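Stories > Short fiction > The Drum at Mudgway

The Drum at Mudgway

Yara Moussa carried her uncle's drum up the hill before the rain came. The skin had gone slack in May and he wanted it tight for the dance.

"Thirteen of us left who know the steps," he said. "Sit. Hold the rope."

She held it. He pulled until his hands shook.

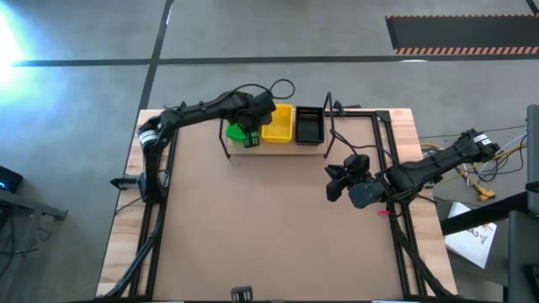 Evening

The dancers were late. Bevan came first, in work boots, and asked which foot they started on.

"Left," said her uncle, and hit the drum once. It was still flat. He hit it again.

Recent stories
Trerkunwood, Winter
The Ferry Clerk, by Shona Grimshaw
Salt for Herman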